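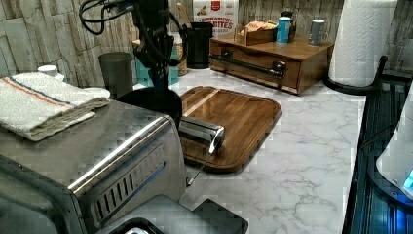

Noreen Lynch
Outpatient nurse, Carnside

Our county spends more on getting people off alcohol than on keeping them off it, and I think that is the wrong way around.

A detox bed at Dow is paid for without much argument. The stay is short, the drugs are well understood, and most patients leave on their feet. Then they get a phone number and an appointment that may be 45 days away. Many have started drinking again by then.

I worked on that unit for 19 years before moving to outpatient care. I saw the same people come back, some of them 2 or 3 times in one winter, and each time we treated the shaking and the sweats and sent them home to the same apartment.

The evening group at Stulletti Street costs the county some $825 a month - mostly rent and one counselor's hours. It is due to close in July. The money saved will not cover a single extra admission.

I would keep the group, add a second night, and have a nurse call every patient in the first week after discharge. I have made those calls. They take ten minutes, and people do pick up.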